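4.2 Rules for recording in occupied homes

The rules in this section were written after the first round of recording, when we understood that our laboratory protocol could not be carried into a family home without changes. In the laboratory, the operator decides where each object stands and which objects are present. In a home, most of the things in view belong to the household and have their own place. We therefore separate the objects of a task from the objects of the room, and we give different rules for each.

Objects of the task are agreed with the household before the session starts. For the tidying tasks they were light waste, such as bags and wrappers, and one open container which receives it. The operator may move, press or deform these objects freely. Objects of the room are everything else. They are not hidden, sorted or arranged to look better, and the operator may not use them as a support for the gripper. If an object of the room is touched by accident, the episode is kept, but it receives the label "contact" and is reviewed before it enters the training split. In an earlier version of the protocol such episodes were deleted at once by the operator. We gave up this practice because different operators had very different ideas of what a contact is.

Each episode begins with both grippers open and inside the view of at least one wrist camera, and it ends when the operator has released the object and moved the fingers away from it. Operators are asked to wait 2 seconds at the start and again at the end. When only one gripper does the work, the second one should stay at the side and should not rest on furniture. We do not ask the operator to keep the second hand out of view — this was tried, and it led to unnatural arm positions and to faster fatigue.

Soft and thin material needs one more rule. A thin bag does not have a stable shape, and the operator often cannot say in advance which part should be grasped. We allow up to two attempts to grasp within one episode. A third attempt starts a new episode. The bag should be held above the rim of the container before the fingers are opened, and it should not be thrown. A release outside the container is labeled as a failure and is not repeated inside the same episode.

The container may stand on the floor, but not in a doorway or on a path that the household is using. Its position is changed between blocks of 20 episodes and never inside a block. Small changes which come from contact with the gripper are accepted and are not corrected by hand. In total, 200 episodes were recorded under these rules in the home that we call Aralik. One of them was withdrawn at the request of the household, so 199 remain in the release.

The review was done by Marama Bolger, who did not operate the grippers in this home. The reviewer sees the wrist views only, without the notes of the operator, and gives one label for contact and one for result. Where the two sources disagree, the label of the reviewer is used and the disagreement is stored with the episode. Figure 6 shows two views from the tidying task.

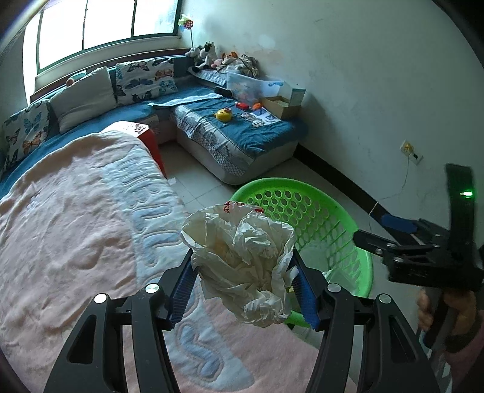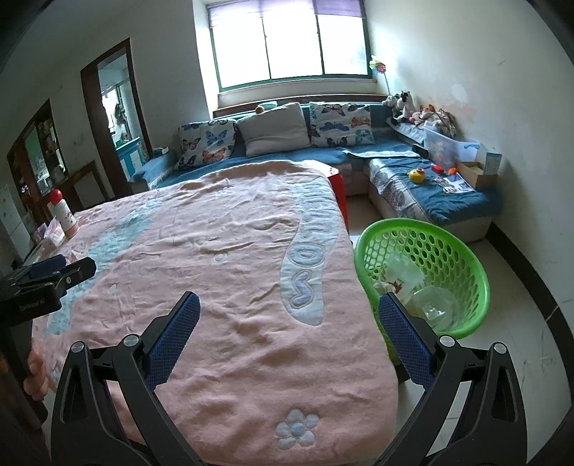 Figure 6. Gripper views from the tidying task in one home. First view: a crumpled white bag held between the fingers, with the green basket behind it. Second view: the green basket on the floor with bags inside. A second gripper is partly visible in both views.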